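Setting exposure and gain for a wrist camera
Ostley bench notes, by Fadime Gökçe

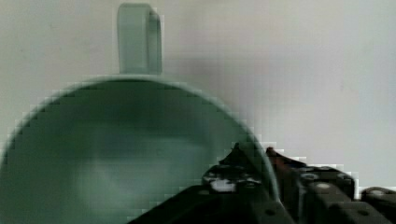 Auto exposure is the first thing to turn off when your grasp detector loses the rim of an object at close range. The controller averages over the whole picture, so its answer shifts as the arm moves in and the background changes. A pale wall behind a green mug pulls the average up, the dark gripper pulls it down, and the rim is left to whatever the driver settles on. Heavy compression makes it worse: the curve of the rim comes out in steps, and an edge fitter will follow the steps.

Before you start, stop the planner and hold the arm at its pre-grasp pose.

1. Open the camera panel in Trasden and set exposure mode to manual.
2. Enter 4000 microseconds with gain at zero. Our lamps at Ostley suit this; yours may not.
3. Draw a mask over the gripper. Save it with the tool profile, as it only holds for that set of fingers.
4. Look at the histogram with the mask on. If the wall is clipped, drop to 1000 and raise the gain a little.
5. Set the stream to raw. If the link can't carry it, halve the frame rate before you touch the quality setting.
6. Run the rim fit on 500 frames with the arm still. The centre should stay within a pixel or two.

If the fit still jumps, check the edge threshold. Chiyo Kobori's default of 700 was tuned on raw frames and is too low for compressed ones – it picks up block edges on smooth glaze.

Next: hand-eye calibration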